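The Bottom of the Toy Box
By Saskia Ruddock

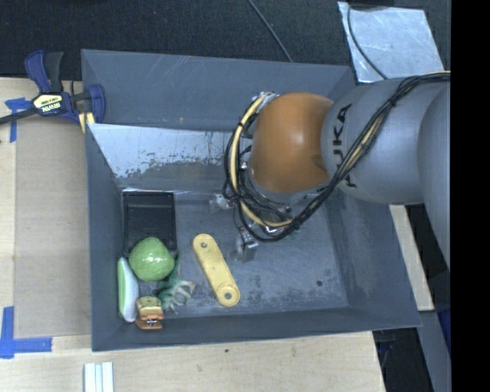
Every house with children in it has a container where the toys go when they no longer belong to anything. Sets get their own boxes for a year or two, then the lids split and the pieces drift. What is left ends up together in whatever was big enough to hold it. A round green ball that might once have been fruit from a play kitchen lies against a green animal with its legs spread, and beside them is a small orange and yellow thing that could be a truck or could be part of one. They have settled in the corner of a wide gray bin, where the floor is scuffed and dusty and most of the space is bare.

I have been writing about household storage for long enough to have seen a lot of these bins. In July I spent several days with people who sort them for a living, or close to it. Myrtle Ferreira runs the toy bench at Stodham, a secondhand store that takes in donations six days a week. In the year to July her bench handled 2,109 bags and boxes of toys. She keeps the tally in a school exercise book.

"Puzzles are easy, you bag them and write the number on the front," she said. "Dolls are easy. It's the odd bits. A wheel, half a sandwich, a dinosaur from a set of twelve."

The odd bits make up the bottom layer of almost every donation. Ferreira tips each container out on a bench covered with an old bedsheet and works from the left. Anything with a battery door goes in one tub. Play food goes in another, animals in a third. Vehicles are checked for axles. Whatever remains is left until Thursday, when she goes through it again with the radio on.

Play food sells best. A bag of mixed fruit and vegetables is $5 and rarely lasts a weekend. Customers don't mind that the pieces come from different makers, or that the scale is off and the tomato is bigger than the loaf of bread. Reptiles and frogs do well too. Ferreira has stopped trying to work out which is which and writes "green animals" on the label.

Tipene Cartwright has three children under nine and a living room that doubles as a hallway. His family used a Closberg shelf unit with 30 small drawers, each with a picture taped to the front. It lasted one winter. The children liked pulling the drawers out and did not like putting anything back in them, and by spring the train tracks were in with the farm.

They now have one low, wide tray that lives on the floor beside the couch. Its sides slope outward, so a four-year-old can reach the bottom without climbing in. Everything goes in the tray at six o'clock. Once it is full, something has to leave before anything new comes in, and the children choose what.

"They choose badly," Cartwright said. "We lost a perfectly good fire engine and kept a lid."

Shape matters more than most people expect when they buy storage. Deep baskets look tidy from across the room, but small toys sink and stay sunk. A shallow container with a flat floor shows what is in it. It also shows the dirt — crumbs, grit and the gray fluff that collects in corners — and it needs wiping out more often than anyone plans for. Warm water and dish soap will do for plastic. Ferreira uses an old toothbrush on anything with claws or tires.

Before giving a bin away, she asks that people empty it completely and look at what was underneath. Last year her bench turned up 84 house keys, along with a retainer and a hearing aid that was returned to its owner the same afternoon.

Stodham's toy bench takes donations until four on weekdays and noon on Saturdays. Soft toys are not accepted at the moment.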